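Chapter 4
Sorting and Packing Snack Goods

Tobiloba Adeyemi

Start with the bags. Always the bags. A carton of chips is mostly air, and air gets crushed. The Dillura stockroom ships over 200 cartons in June, most of them mixed flavors, and the returns are nearly all crushed corners.

In this chapter: sorting by flavor, labeling, filling, taping. Bring your own lables.
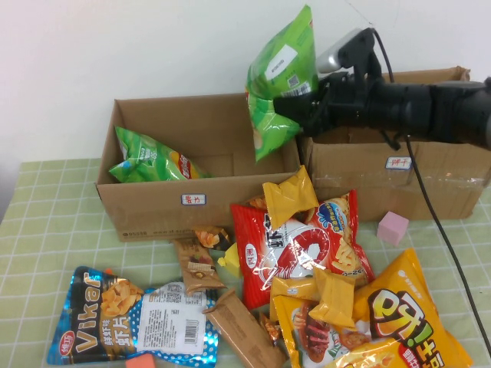

Sorting comes before filling. One carton per group, label on the front panel where you can read it without lifting anything. Both cartons have theirs there, and the chips in the left one lie on their side. Shrimp flavor still in the pile, red bag. Weights in 4.2.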